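What should we budget for besides the grippers? (hand-held teaching setup, small makerspace)
Posted in February by Bhupendra Tripathi

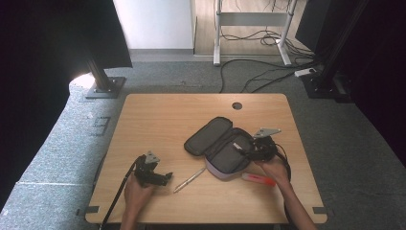
We're putting together a spending plan for a small demonstration-recording station, and I'm having a great time with it, but I keep finding new lines to add! The plan is two hand-held grippers, one per hand, so a person can do an ordinary desk job and we record the motion for training an arm later. I have $758 left after the grippers themselves, which came out of a different pot. My first list was a table and nothing else. Then I started looking at the space properly: both grippers are on cables, there's a power strip down on the floor, and more cable is running across the carpet toward the back. So that's a line of its own. And the task things cost money too -- a zippered pencil case, a pen and a highlighter are cheap, but I gather you want several of each. Can we do this for what we have left, and what would you buy first? We'd like to record 200 runs before the arm shows up.

Ro-un Yeo

Oh, you're going to enjoy this. Yes, you can do it, and I'd split the money in this order.

Cables first. Put $200 aside for longer leads, spare leads, floor covers and a decent strip you can mount off the floor. Hand-held grippers get swung and twisted all day and the lead always goes before anything else does (ours went at the plug end, twice, and we lost a whole afternoon waiting on a replacement the second time). Buy the spare now.

Table next, up to $400 if you want one that doesn't wobble, and check it has a hole for cables and corners that won't catch a sleeve. Go see it in person. We bought a Flolik one used and it has been great, though it took two of us and a rented van to get it home.

Whatever is left goes to props. Get 6 pencil cases in different colors and fabrics, some with stiff lids and some floppy, plus a mixed bag of pens and markers. Zippers wear out faster than you'd think! Clear plastic barrels are worth having in the mix too, they were hard for our cameras and we were glad to find that out early.

One more thing to plan for is storage. 200 runs of video with two grippers fills a drive, so check what your recording software saves before you buy one. I went too small.

Waltis

Check the weight of the grippers before you commit to long sessions. We budgeted for gear and forgot about arms and wrists. We switch people every half hour now.

Baluyot

Agree with Ro-un on the spare leads. I'd spend less on the table, though. Ours was free from an office that was closing and it's fine. Do tape down the feet once you like where it stands, and mark the spot on the floor.

Bhupendra Tripathi

Thank you all, this is so helpful! Leads and floor covers are going in the order today, and I'm calling around about free tables tonight.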